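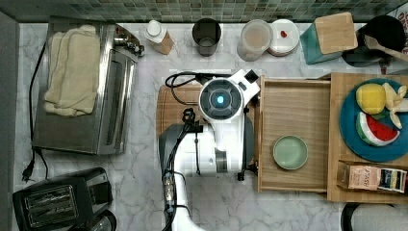 Figure 4.1 A marble counter with a small tile backsplash

Chapter 4: Stone, Tile, and the Surfaces We Work On

I grew up in Wastley, where the one thing everybody had in the kitchen was stone. My grandmother's counter was a slab of marble 50 inches long, and she rolled dough on it every morning (I wasn't allowed to set a lemon anywhere near it!). I thought she was fussy. Then I took geology and learned that marble is mostly calcite, and that acid eats calcite. She was right about the lemons.

Marble starts out as limestone. Bury it, heat it, squeeze it for a very long time, and the grains grow into each other until you get something tight enough to polish. The gray streaks people pay extra for are mostly impurities, bits of clay or other minerals that got smeared out along the way.
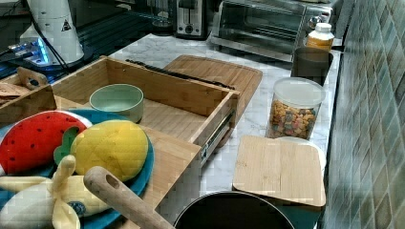

Figure 4.2 White and pale gray veining, with green-gray ceramic tiles alongside

Ceramic tile goes the other way: you start with soft clay and bake it hard. Glaze is really a thin coat of glass, so juice that would dull a marble slab wipes right off. I've spent one whole January at the old Skisden quarry looking at both, and I still love the comparison.

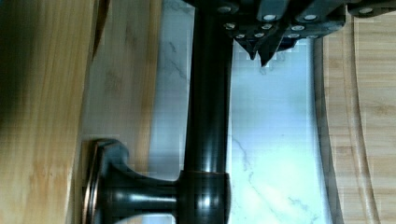

Figure 4.3 Marble at close range

In this chapter we'll scratch things, drip vinegar on things, and work through the Jondside samples, 115 in all. Keep your hand lens close, and read Section 4.1 before you open the vinegar.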